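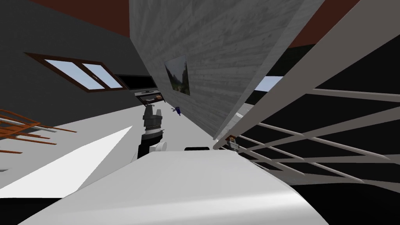
Section 4. Setting up a household chore in the room model

4.1 Scope

Section 4 covers the preparation and running of a single household chore in the Plinum room model, using one arm with a finger gripper. It applies to release 15 and later. Readers who have not yet installed the software should complete Sections 2 and 3 first.

The procedures are intended for teams who need to decide whether a given chore is ready to be tried on a real arm. They do not certify an arm for use in an occupied home. Section 7 deals with that separately, and its requirements are not reduced by any result obtained here.

4.2 What can be expected of the arm

Chores are sorted into three grades. The grade is set in the task file and decides which checks are made at the end of each run.

Grade A: pick up one rigid object from a clear surface and put it down in a marked place. Most users reach a stable result within a day of tuning.

Grade B: pick up several objects of different sizes, with furniture in the way. Results vary a great deal with the layout of the room. An arm that does well in one layout should be assumed untested in the next.

Grade C: anything involving cloth, liquids, food, cables or a moving person. Grade C tasks can be loaded and run, but no pass mark is offered for them in this release. Laundry, washing up by hand and bed making are all Grade C.

Note: In the trial set run by Crisanto Dalisay and Yevdokiia Bondarchuk at Restham, 1000 tidying runs were made at Grade B. Failures were mostly at the grasp, with the fingers closing beside the object or pushing it out of reach. Route planning accounted for few of them. Users short of time should spend it on grasp settings (4.6) before anything else.

4.3 Before you start

Check that the following are in place:

Plinum, release 15 or later
A room file with all furniture fixed to the floor or wall
An arm file matching the make and reach of the arm you intend to use
A task file, or the blank task supplied in the Skoryk folder
Free disk space for run logs

Caution: Do not edit a room file while a run is paused. The contact surfaces are not rebuilt on resume, and the arm may pass through objects that have been moved.

4.4 Loading the room and the arm

1. Open Plinum and choose New Session.

2. Load the room file. Wait until the status line reads Ready.

3. Load the arm file. The arm is placed at the room origin by default.

4. Move the base to its working position using the Place panel. Enter the values by hand; dragging is accurate enough only for a first look.

5. Choose Check Clearance. The arm is swept through its full range and any contact with walls, railings or furniture is listed.

6. Clear each contact by moving the base. If a contact cannot be cleared, set a joint limit and record it in the session notes.

7. Save the session under a new name.

Note: Chairs with open legs and rails are slow to check, and so are slatted railings. Simplified contact shapes may be used for both, provided that the arm is not required to reach between the bars.

4.5 Placing the objects

1. Open the Objects panel and add each item named in the task file.

2. Set the starting height of each item just above the surface it is to rest on.

3. Choose Settle. The items drop under gravity until they stop moving.

4. Look at the room from at least two viewpoints. An item that still hangs in the air after settling has no mass value. Enter one and settle again.

5. Check that no item has sunk into a surface or fallen behind furniture. Return any that have and repeat from step 2.

6. Lock the starting layout.

Caution: Unlocked layouts are settled afresh at the start of each run. Small differences build up and the runs can no longer be compared with one another.

4.6 Grasp settings

Settings are entered for each object in turn.

1. Select the object and choose Grasp.

2. Set the approach direction. Use From Above for anything shorter than the fingers, and From Side for cups, bottles and boxes standing on end.

3. Set the closing force. Begin at the lowest value and raise it one step at a time until the object is held through a full lift.

4. Run Lift Test. The object is lifted, held for 31 seconds and put down.

5. If the object slips, lower the approach speed before raising the force again.

6. If the object is pushed away before the fingers close, move the approach point towards the object's centre of mass.

Note: Friction values supplied with the standard objects are on the generous side. Taras Romaniuk's measurements on the Koner bench gave lower figures for glazed and polished items. Where a real arm is to follow, reduce the supplied values and repeat the Lift Test.

4.7 Running the chore

1. Load the locked layout and choose Run Once.

2. Watch the whole of the first run at normal speed.

3. If the arm stops with error 2041, the target is out of reach from the present base position. Return to 4.4, step 4.

4. When a single run has finished without error, choose Run Set and enter the number of runs.

5. On completion, export the log and the summary table.

A run is counted as passed only if every object is in its marked place, nothing has been knocked over and the arm is back at rest. A run in which the arm finishes the chore but displaces a chair is a failure at Grade B.

4.8 Reading the results

The summary table gives passes, failures and stops. Stops are runs ended by an error and are not counted as failures. A high number of stops usually points to a fault in the set-up.

Time per run should be read with care. A Grade B tidy-up that a person would do in passing may occupy the arm for almost 15 minutes, and time spent on a second or third attempt at a grasp is included.

Caution: A good result in the room model shows that the chore can be planned and reached. It gives no assurance about worn fingers, poor lighting, pets or children. Keep the real arm at reduced speed, with a person at the stop button, until the checks in Section 7 are complete.

Section 4 revised July 21, 2025 by Tamara Hladun. Checked by Radymyr Holovko.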